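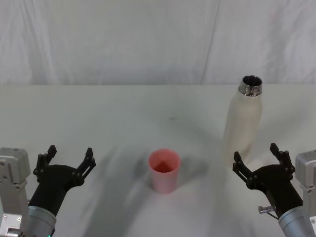 How to get the smell out of a metal water bottle

I've had the same Clandico bottle for years, and last July I left lemon iced tea in it over a long weekend. Oh boy. Dish soap did nothing, so I tried a few things and this is the one I keep going back to!

You'll need baking soda, white vinegar, a bottle brush and a small plastic cup for mixing (mine lives under the sink and never gets used for drinks).

1. Take the cap off and pull out the rubber ring if it has one. Drop both in a bowl of soapy water and forget them for now.

2. Put 4 teaspoons of baking soda in the cup, fill it halfway with warm water, swirl it and pour it into the bottle. Top up with more warm water, leaving an inch or so at the neck.

3. Wait 21 minutes. (Okay, 20 is fine, I just always get to the timer late.)

4. Scrub, paying attention to the threads where the cap screws on. Mine had a brown line in there that I'd never noticed, yuck.

5. Pour it all out, then swish with a splash of vinegar and rinse until you can't smell it anymore.

Leave the bottle open overnight, 12 hours if you can stand it, and dry the ring before you push it back into the cap.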